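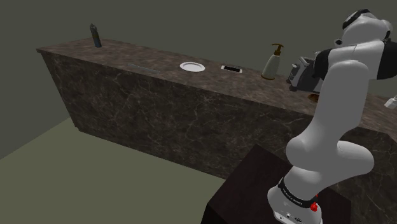
Nendale Kitchen Challenge

The Nendale Kitchen Challenge is a student robotics competition held entirely in simulation. It is organized by the Nendale school district and is open to teams from secondary schools and two-year colleges. Teams write control programs for a simulated robotic arm, which must carry out household tasks at a kitchen counter. The competition is named after the town of Nendale, where the first season was held as an after-school program.

Format

Each season consists of a practice period, a qualifying round and a final. Teams have between two and six members and must name one adult advisor, who may not write code. All teams work with the same arm, a Franka Emika model fixed to a pedestal beside the counter. The arm may not be modified, and its base may not be moved during a run.

Scenes are built from a shared library of kitchen items, including plates, bottles, soap dispensers and small appliances. Practice scenes are published at the start of the season. Scenes for the qualifying round are withheld until the submission deadline, and the position of each item is changed between runs. A program is run 38 times in the qualifying round, and the median score is recorded.

Scoring

Points are awarded for completing a task, for placing an item within the marked tolerance and for returning the arm to its starting position. Points are deducted for contact with the counter, for tipping an item over and for exceeding the time limit of 92 seconds. A run in which an item falls to the floor receives no score. Ties are broken by the total distance traveled by the gripper, with the shorter path ranked higher.

Software

The competition uses Sudatard, a simulation package maintained by former participants. Early seasons relied on Drillis, a simpler program that did not model friction and was withdrawn after teams found that plates could be pushed through one another. Sudatard records every run in full, and teams may request the logs of their own runs for two weeks after the results are released. Entries written for Drillis are kept in the archive but cannot be run in the current version.

Participation

In the 2024 season, 467 students registered and teams submitted 2,336 practice runs before the qualifying round. The final was held on Sunday, December 1, 2024, in the lecture hall of Söderlund College, with runs shown on a projection screen.

Awards

The winning team receives the Söderlund Cup, which is held for one year. Separate certificates are given for best documentation and best first-year team. Source code from the finalists is released to all registered schools at the end of December.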